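하루에 한 장, 꼭 찍어야 할까

2019년 3월 13일

매일 사진 올리기를 시작한 지 꽤 됐는데, 요즘 들어 이 습관에 대해 할 말이 좀 생겼다. 불평 반, 애정 반이니 감안하고 읽어 주시길! 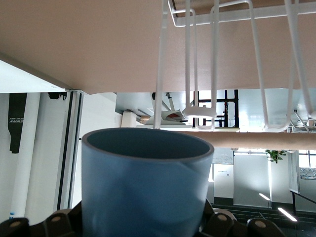
숫자가 나를 잡아먹던 시절

지금 블로그에 올라간 사진이 3113장이다. 처음 시작할 땐 이 숫자가 그렇게 뿌듯할 수가 없었다. 빠진 날 없이 연속 282일을 채웠을 땐 혼자 케이크까지 사 먹었으니까(초코였고, 맛은 그냥 그랬다). 그런데 그 282일을 지금 다시 넘겨 보면 기억나는 사진이 정말 몇 장 안 된다. 퇴근길 신호등, 편의점 우산꽂이, 흐린 하늘, 또 흐린 하늘. 밤 열한 시 사십 분에 슬리퍼 끌고 나가서 찍은 가로등이 대체 몇 번이나 나오는지 모르겠다.

매일 찍으면 는다는 말, 나도 믿었고 지금도 절반은 믿는다. 노출 맞추는 손은 확실히 빨라졌다. 렌즈 바꾸다 먼지 먹이는 일도 줄었고. 그런데 보는 눈까지 늘었냐고 물으면 글쎄, 그 가로등들 앞에서는 할 말이 없다. 마감 맞추는 실력이 늘었다고 하는 게 맞겠다.

메쿠리아에서 배운 것

작년 9월에 메쿠리아(Mekuria)라는 동네 암실에 다녔다. 간판도 작고 계단도 가파른 곳인데, 거기 규칙이 재미있었다. 한 번 가면 인화는 3장까지만. 인화지가 비싸서 그런가 했더니 벽에 그냥 '세 장이면 하루가 다 간다'고 적혀 있었다. 처음엔 속으로 투덜거렸다. 교통비가 얼만데 세 장이라니!

그런데 필름을 펼쳐 놓고 세 장을 고르려니 진땀이 났다. 루페를 대고 들여다보고, 내려놓고, 커피 마시고 와서 또 들여다보고. 평소 같으면 화면 휙휙 넘기면서 '이거' 하고 끝냈을 일을 오후 내내 했다. 그날 고른 것 중 하나가 선착장에서 밧줄 감는 손 사진인데, 지금도 내 책상 앞에 붙어 있다. 찍을 때는 별생각이 없었던 컷이라 더 신기하다. 찍는 건 125분의 1초였고, 그 사진을 알아보는 데는 세 시간이 걸린 셈이다.

묵은 사진을 올리면 반칙인가

매일 사진 모임들을 보면 이 문제로 꼭 싸운다. 내가 기웃거리는 보스텍스(Vostex) 게시판에도 '당일 촬영만 인정'파가 있고 '옛날 사진도 괜찮다'파가 있다. 나는 오랫동안 당일파였다. 그것도 꽤 얄미운 당일파. 남이 작년 여름 바다를 올리면 댓글은 안 달아도 속으로 빨간 펜을 들었다.

지금은 완전히 넘어왔다. 옛날 폴더를 뒤지는 것도 사진 생활이고, 어쩌면 그쪽이 더 어렵다. 지난겨울에 샤리피(Sharifi) 호숫가에서 찍은 폴더를 다시 열어 봤는데 198장이 들어 있었다. 당시에는 그중 제일 화려한 일출 한 장만 올리고 나머지는 잊어버렸다. 다시 보니 일출은 좀 민망했고(채도를 왜 그렇게 올렸을까), 갈대 사이에 서리가 앉은 컷이 훨씬 좋았다. 그 사진은 일 년 넘게 하드디스크에서 나를 기다린 거다. 당일 규칙을 지켰으면 영영 못 올렸겠지.

물론 반론도 안다. 묵은 사진을 허락하면 카메라를 아예 안 들고 나가게 된다는 것. 맞는 말이다, 나도 이월에 그랬다. 삼각대에 빨래가 걸려 있었다. 그래서 규칙을 아주 없애자는 얘기까지는 못 하겠고, 일주일에 이틀쯤은 창고 여는 날로 두자는 정도다. 너무 타협적인가? 그래도 가로등보단 낫다.

장비 얘기도 잠깐만

이런 글을 쓰면 꼭 카메라를 바꿔 보라는 분이 계신다. 바꿔 봤다. 구텍스(Gutex)라는 중고 가게에서 묵직한 단렌즈를 하나 들였고, 이 주 동안은 세상이 다 아름다웠다. 화분도 찍고 계단 난간도 찍고 국수 김 올라오는 것도 찍었다. 삼 주째 되니까 다시 가로등이었다. 렌즈는 죄가 없다. 배경이 예쁘게 흐려진 가로등이었을 뿐.

그래도 하나 건진 건 있다. 그 렌즈가 무거워서 가방에 다른 걸 못 넣게 됐고, 하나만 들고 다니니 발을 움직이게 됐다. 다가갔다가 물러났다가, 쪼그렸다가. 무릎은 좀 아프지만 줌으로 당기던 때보다 재밌다. 비 오는 날은 여전히 안 나간다.

그래서 앞으로는

당분간 연속 기록은 세지 않을 생각이다. 블로그 옆에 붙여 둔 날짜 세는 칸도 어젯밤에 뗐다. 떼고 나서 십 분쯤 허전했고, 다시 붙일까 하다가 그냥 잤다. 바쁜 날은 건너뛰고, 찍고 싶은 날은 실컷 찍고, 나머지 날에는 오래된 폴더를 하나씩 열어 보려고 한다. 다음 차례는 샤리피 두 번째 폴더인데, 열기가 조금 무섭다. 채도 높은 일출이 또 나올 것 같아서.

매일 찍기를 지금도 즐겁게 하고 계신 분들은 제 말 듣지 말고 계속하시면 된다. 다만 밤 열한 시 사십 분에 슬리퍼를 찾고 계신다면, 오늘은 그냥 주무셔도 괜찮지 않을까. 각자 어떤 규칙으로 하고 계신지 댓글로 알려 주시면 잘 읽겠습니다.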